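How to Set Up a Small Pedalboard That Sounds Good and Stays Quiet

08/03/2019
By the Wallow workshop desk

I love pedalboards. I love planning them, I love taking them apart on a rainy afternoon and putting them back in a slightly different order, and I especially love the moment when you switch everything on and hear nothing at all until you play a note. If yours hums like a fridge at the moment, don't worry! Most of it can be sorted in an evening.

I'm going to use my own little board as we go. It's a Mandton frame, the narrow one, with five pedals on it: a tuner, a Cukard compressor, a Ledesma overdrive, a chorus and a delay. You can swap in whatever you own.

What you'll need

A board or a flat bit of wood
An isolated power supply with enough outlets for every pedal
Short patch leads, one more than you think
Hook-and-loop tape, the strong sort
Cable ties and a pair of snips
Masking tape and a pen

Step 1: Lay it out on the floor first

Put all the pedals on the carpet before you stick anything down. Stand up, guitar on, and pretend to play a song. Can you hit the overdrive without catching the compressor's knobs with the side of your shoe? I wear big boots and the answer was no, so my overdrive moved to the bottom right corner, where it has lived ever since.

Leave a finger's width between pedals for the plugs. Flat plugs take up less room than the chunky round ones, though some pedals have their sockets on the top edge and then you can push everything up close (lovely when it happens).

Step 2: Get the order right

Signal goes in at the right and comes out at the left on most pedals. A good starting order is tuner, compressor, overdrive, chorus, delay, then the amp. The tuner goes first so it hears a clean note. Delay after overdrive gives you clear repeats; the other way round, the repeats get crunched up together into a sort of soup. I happen to like soup on slow songs, so do try it both ways.

If you have a fuzz, put it straight after the guitar, before even the tuner. Many older designs get fussy about anything in front of them.

Step 3: Sort out the power

Look at the label by each power socket and write three things on a strip of masking tape: the voltage, the current in milliamps and which way round the polarity is. Most pedals want 9 volts with the negative in the centre, but check every single one. My overdrive draws 15 milliamps and the delay draws 109, and that delay was the greedy one behind nearly all my noise when I ran it from a daisy chain.

Match the voltage exactly. The current figure on the supply's outlet can be higher than the pedal needs and that's fine. It mustn't be lower.

Step 4: Plug in one pedal at a time

This is the fun bit. Guitar straight into amp, volume where you'd normally have it, and listen. Then add the tuner and listen again. Then the compressor. Carry on until you've done the lot. When the noise jumps, you've found your culprit, and it will be the pedal, its power lead or the patch lead going into it. Swap the patch lead first. I keep a little tin for the dead ones and it's fuller than I'd like.
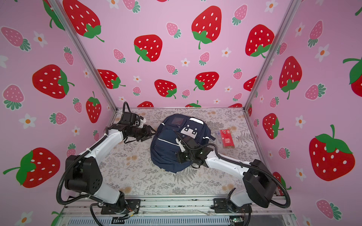 Once the whole chain is quiet, keep the power leads on one side of the board and the patch leads on the other wherever you can. If they have to cross, cross them at a right angle.

Step 5: Stick it down

Wipe the bottom of each pedal with a dry cloth, peel off the rubber feet if you can bear to, and press the tape on hard. Fluffy side on the pedal, hooks on the board. Leave it overnight before you put any weight on it. Tie the leads loosely for the first week, as you're bound to change your mind about something.

Step 6: Set your levels

Play a chord with everything off, then turn on the overdrive and adjust its level knob until the volume barely changes. Do the same with the compressor. After that, push the overdrive up a touch so solos stand out. For the delay I start at 502 milliseconds with the mix low, which suits most of the mid-tempo things I play, and nudge it from there.

Mark your favourite knob positions with a dot of masking tape. Mine got knocked at a rehearsal in April and I was back in tune with myself before the drummer had finished his tea!

Next time I'll be wiring up a two-button footswitch for the amp channels, so dig out your soldering iron.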